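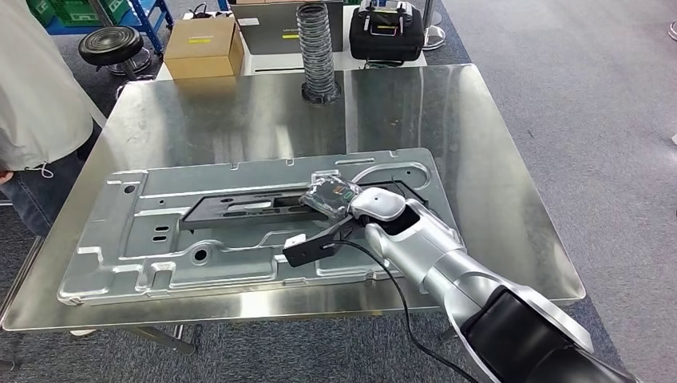 Bench two at Fulbridge, the bagged part over the panel.

Alois Camenzind had written the result down before lunch, and by four he no longer believed it.

The method was simple enough. The arm picked up a part in its bag, carried it over the panel and set it down at a marked spot. Then it did the same again. They ran 300 trials, and before each one somebody shifted the part a little, following a list Ots had printed out. Half the list told the arm to pause before it let go. The other half didn't.

With the pause it missed 31 times. Without it, 51.

"So the pause helps," Jason said. He stood next to the table with his hand at his side. He had been on his feet most of the day.

"It looks that way."

"You don't sound happy."

Camenzind scrolled back up the log. "Read me trial 219."

Jason read it. Pause, part shifted left, missed. The bag had folded under the part and the part had slid off it.

"Now the ones after that."

Jason read those too. None of them were misses. He read further, and then he went quiet and turned the sheet over to look at the back.

"I changed the bags," he said. "I'd forgotten. The old ones were getting soft, so I opened the new box."

"Did you write it down?"

"No."

Ots came in with her coat on and asked if they were done. Tindon wanted the number by the end of January, and she had told them they would have it early. Camenzind said there was a number. He said he didn't know yet what it was a number of.

She took the coat off again and hung it on the door.

"Is it the bags or the pause?" she asked.

"Could be either. Most of the late trials had the pause. That's how the list fell."

"I made that list."

"I know."

She pulled the keyboard over and started a new one, shuffled properly this time, with a column for the bag. Jason went to look for the old bags. They were in the trash under the sink, and he smoothed them out on his knee and numbered them with a marker - small figures, up in the corner where the gripper wouldn't touch.

Camenzind crossed out the line he had written before lunch. He left it readable. Underneath he put 2019-01-02 and the word "bags," and then he reset the arm for trial one.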